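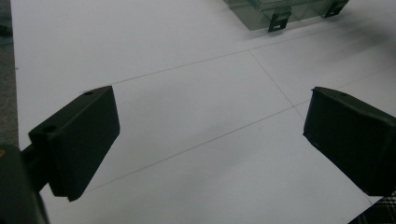 Two readers in Zirville wrote that the new water rates will cost small households more than the old flat charge did, and asked for the billing tables to be published in full. Garnora, the town's water supplier, released them on 9 November 2024.

Under the tables, the flat charge ends and use is billed in steps of 100 cubic feet. The first 300 cubic feet each month are billed at the base rate. Use above that level is billed at a rate 45 percent higher.

Meters on 205 properties in the Söderlund district were not read in October. Those accounts will be billed on the previous month's reading and corrected on the next statement.

Customers with a shared meter must file a separate form. The form is available at the Altell Street office.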